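Letters to Stondalthorpe

6 June 2025

I have been writing letters again, real ones, on paper, and I wanted to tell you all about it before the enthusiasm wears off (it might, I know myself, there is a half-knitted cardigan upstairs that could testify).

It started in January when I was looking for the warranty on the dryer and found a shoebox of letters from my old pen pal, Haf Bellis. We were matched up through a school program when I was 11 and she was a year older, which she never let me forget. She lived in Stondalthorpe, a name I practiced saying out loud on the bus, and she wrote on the thinnest blue paper you ever saw, both sides, so that every page was really two pages fighting each other. There were 27 letters in the box. I sat down on the laundry room floor and read every one of them and never did find the warranty.

Well, you can guess what I did next. I wrote to the last address I had, fully expecting it to come back, and four weeks later there was an envelope in my mailbox with that same slanted handwriting. Her mother still lives in the house! Haf is two streets over, has grown twins and a bad knee, and remembered the name of my hamster.

So now I write on most mornings before the rest of the house is up. I've tried it in the armchair and I've tried it in bed, and my handwriting goes downhill in both, so a table it is. I like a screen behind me too – it makes a corner feel like a room.
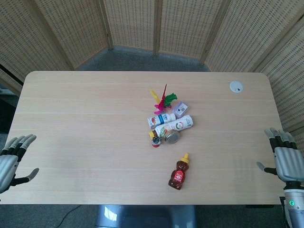

The table, with the woven divider around it.

Paper has turned into a whole subject of its own. My first few letters went out on printer paper and I was ashamed of them. Then my neighbor Hnat Melnychuk, who did calligraphy for weddings for years, gave me half a pad of something creamy and told me to slow down. He was right about the slowing down. When I type, I say a thing and then say it again a little louder. With a pen I have to know where the sentence is headed, or at least be willing to cross it out and let Haf see that I did.

What do we write about? Nothing much, and pages of it. Her tomatoes, my brother's divorce, whether either of us ever liked the books we claimed to love at 14. She is still annoyed about something I said regarding horses. I had forgotten there was a kind of news that can wait two weeks and still be worth hearing.

If you have an old address tucked away somewhere, I'd say go ahead and spend the stamp. I owe Haf a reply to her last one, which ran to six sides and ended in the middle of a story about a ferry, with a note that her pen was giving out and she'd finish it next time.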